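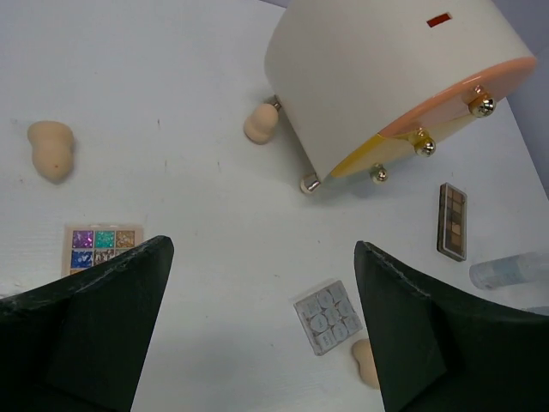
Aleksandra Wieczorek wants to know whether the order can be marked shipped by hand, given that the customer in Gedance has now received 40 emails telling her it is being packed.

Ticket: packing notice repeats
Shop: Flurnville storefront, beauty and bath
Status: open, then closed, then open again

Reply, 9:40 a.m.
Please don't mark it by hand yet. I tried that on the Robles order and the customer got a shipping notice, followed by a packing notice, followed by a phone call to us that I would describe as brisk. The mailer doesn't look at the order status. It looks at the "last notified" field, and on this order the field is blank.

Reply, 10:15 a.m.
Filled in the field. It went blank again on the next sync. The sync pulls from the old warehouse table, where the column for that field is called "notes" and somebody typed "leave at side door" in it. The importer expects a date, finds a side door, and gives up without telling anyone.

Steps so far:
Paused the mailer for the Gedance store only. Paused it for all stores after learning what "only" means in that menu.
Exported the queue. 222 messages waiting, 112 of them packing notices.
Deleted the packing notices, kept the rest.
Moved the delivery note to the delivery note field, where it looks a little lost.
Ran the sync twice. The date stayed put both times.

Reply, 2:30 p.m.
Mailer is back on. Jarosław Ostrowski placed a test order for one soap dish to Wosovitz and received one packing notice. He would like it known that he did not want a soap dish.

Still to do: the importer should log an error when it can't read a date. The log viewer shows the last 200 lines, and at the moment all of them say "OK". Leaving this open under my name until that's changed. Aleksandra, you can mark the order shipped now.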